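Open day at the Pruson mill, Olport
6/6/26

I went to the Godinho open day expecting to be sold something, and I was, though it took them until after lunch to get to it.

The company has had the old Pruson woollen mill for two years. The sign at the gate still says Pruson, and so does everyone in Olport. Godinho doesn't make cloth there. It takes in used and unsold clothing, sorts it, mends what it thinks is worth mending and sells it by weight or by the piece. The leaflet calls this "closing the loop". I asked at the front desk where the loop closed and was given a second leaflet.

Parking was in the paddock behind the dye house, which had been mown that morning and smelled good. We were split into groups and given orange vests. Mine had somebody else's tissues in the pocket.

Our guide was Jelle Vandenberghe, who runs the mending floor and was easily the best part of the day. He talks quickly and doesn't dodge much. When a woman in our group asked how much of what arrives gets worn again, he said it depended on the season and the supplier, and that he wouldn't put a number on a wall until he trusted it. There was, however, a number on a wall. It was in the foyer, in green letters: 180 tonnes "saved". Saved from what, and where it went next, the wall didn't say. I would have liked to see the outgoing dockets beside it.

The sorting hall is loud and colder than you'd expect. Clothing comes in by the bale and is pulled apart by hand. Staff check seams, zips, collars and crotches, in that order, and I was told a good sorter knows by feel whether a fabric has another few years in it. I believe that. My grandmother could do it with bedsheets.

After that came the folding and grading tables, where they wanted us to linger. Work trousers are the steady seller, apparently, and the plain colours go first.
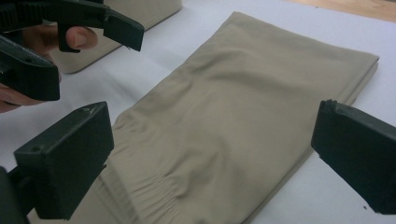

Khaki cloth, folded flat on a white tabletop.

Prices in the mill shop were harder to like. A mended work shirt was more than I paid for my last new one, and while I accept that mending takes wages, the label said only "restored with care". Show me the repair. Tell me what was wrong with it. The one jacket I looked at closely had a lovely darn at the elbow and a lining that was already going at the armhole.

The selling came in the canteen, in the form of a talk about Drimotum. Drimotum is a membership. You pay $100 a year and send back your clothes when you're tired of them, and you receive credit to spend in the shop. I asked whether the credit expires. It does, in July each year. The speaker moved along to the next slide fairly smartly.

Lunch was a sausage roll and a decent cup of tea, both free. The toilets are across the yard and there is no cover if it rains. The old loom shed is closed to visitors, which was a disappointment, as the honest reason I'd come was to see the looms. Jelle said they're still in there under tarps and that he'd like to get one going again. No one above him has agreed to it.

The next open day is in July and finishes at 4. Take a jumper for the sorting hall, and leave your bank card in the car until you've read the Drimotum terms.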